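Tesar餐具厂开放日参观记

16/09/2023，Tesar餐具厂办了今年的开放日。厂在Zostent镇北边，从市里坐火车到镇上，再换一趟小巴，下车后沿着河走一段就看见烟囱。烟囱早就不用了，现在全部是电窑和气窑，留着是因为镇上的人习惯拿它认路。

同去的是徐子健（Tsz-kin Hsu），他在家附近租了半间工作室做陶，主要想看施釉线。我对做陶不在行，去的理由是家里用了多年的一套盘子就出自这家厂，想看看还能不能配到缺的那几只。

门口登记，领一张胸牌和一副耳塞。每批限50人，我们排在第二批，带队的是厂里做产品开发的Alina Bucur。她讲英语，语速不快，中间有人翻译成普通话，翻译得比较简略，技术部分我们直接问她。

第一站是原料间。泥料由外面的矿运来，在这里过筛、除铁、压滤，压成一块块灰色的泥饼，码在木架上，用湿布盖着。地上很滑，走道两边拉了绳子。徐子健问泥料要陈放多久，Bucur说看季节，夏天短一些，冬天最长可以放到三周。

第二站是成型车间。圆盘走滚压，一块泥放到石膏模上，滚头压下来，几秒钟一只。椭圆盘和带边角的盘子不能这样做，要用注浆或者高压注浆，速度慢很多，价格也因此高一截。我以前一直以为椭圆盘贵是因为卖得少。模具间在隔壁，架上存着332种器型的母模，最早的一批标签还是手写的，字已经看不太清。

母模不外借，也不许碰。有一只汤盅的母模缺了口，一直没修，标签上写着停产。

修坯的工位靠窗，工人用湿海绵沿着盘沿走一圈，把合模线擦掉。盘沿有花纹的器型要特别小心，擦重了花纹就糊。Bucur说点状的边纹比线状的好处理，断掉一两个点不显眼，线断了就是次品。 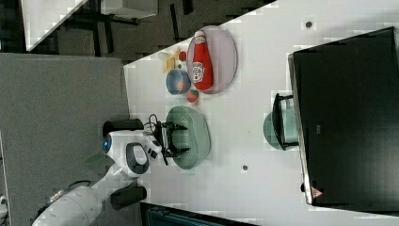
浅绿色椭圆盘，盘沿有一圈不太明显的点纹。

施釉线是这次看得最久的一段。素坯先吹灰，再过一道水，然后进喷釉柜。釉浆的浓度每隔一段时间要量一次，量完写在柜门上的表格里。那天喷的是白釉，颜色釉排在下周。颜色釉换一次要把整条管路洗干净，洗一次停半天，所以同一个颜色总是攒够了订单再做。淡绿色近几年订得多，灰色带一点粉的也不少，深蓝反而少了。徐子健在这里问了很多关于釉浆沉淀的问题，后面的人有点着急，Bucur就让我们留到最后再问。

窑在最里面的厂房。隧道窑很长，坯件放在窑车上慢慢往前走，从一头进去到另一头出来要将近一整天。墙上的显示屏当时写着1,191，单位是摄氏度。窑旁边的温度比外面高很多，参观的人站在黄线外，看一会儿就往后退。出窑口有两位检验员，拿起盘子用小木槌敲一下边，听声音。声音发闷的放到另一辆车上，回去打碎，磨成粉再掺进泥料里。

中午在食堂吃饭，餐券已经包括在报名费里。有炖豆子、烤土豆和一种酸黄瓜，用的都是厂里的次品盘，有的釉面带针孔，有的边略微翘起，不影响使用。饮料自己倒。徐子健把吃完的盘子翻过来看底足，旁边一位老工人告诉他怎么从底部的印记看年份：圆圈里一条横线的是老厂房时期的，两条横线的是搬过来以后的。我回家对了一下，我那套是一条横线。

下午是讲座和自由参观。讲座的题目是餐盘的颜色和食物，由Lai设计事务所的人来讲。内容不算新，大意是浅色盘适合颜色重的食物，盘子和食物的颜色太接近时，上桌后看着没有精神。他们举了番茄酱的例子，红色放在浅灰和浅绿上都很跳，放在砖红色盘上就看不出来。又讲到碗沿，深色碗配浅色边，装了东西以后边界还是清楚的。听众里开餐馆的人不少，问得最多的是耐不耐洗碗机，这个问题设计师答不了，转给了Bucur。她的回答是釉下彩没有问题，釉上的金边不建议。
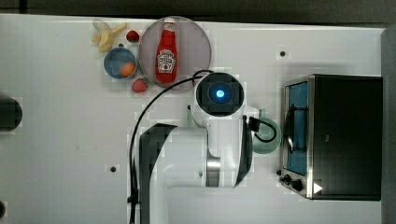 浅灰色圆盘里横放着红色番茄酱瓶，左边是一只浅边蓝色小碗，碗的上方是剥开一部分的玩具香蕉。

讲座后有人提到儿童餐具。厂里目前不做塑料的，也没有计划做。儿童系列只有一种加厚的小碗和一种深盘，底部加宽，不容易推翻。我拿起来试了一下，分量不轻，小孩自己端恐怕费劲。

门市部在停车场对面，开放日当天全场打折，满300元送一只小碟。货架按颜色分，不按器型分，找起来不太方便。我要配的那种浅盘已经停产，店员查了登记本，说仓库里可能还有少量尾货，让我留下电话。后来我买了四只尺寸接近的，边比原来的宽一点，叠在一起高度差不多。徐子健买了一袋干釉粉和一只做坏的椭圆盘，盘子中间有一道落渣，他说可以拿回去磨。

给打算去的人几点提醒。报名在厂里的网页上，页面有点慢，提交后要等确认邮件，没有收到就打电话。穿防滑的平底鞋，原料间和施釉线地面都有水。窑房和施釉线不许开闪光灯。大件行李可以寄存在门卫处。买了盘子最好自己带纸箱，门市部只给报纸和绳子。Urent在镇火车站旁有租车点，如果要买整套，租车比坐小巴方便，还车时间到晚上七点。

回程的小巴坐满了，很多人腿上放着包好的盘子。从镇上到市里的火车大约50分钟一班，我们赶上的那班晚点，到家已经过了九点。仓库那边还没有来电话。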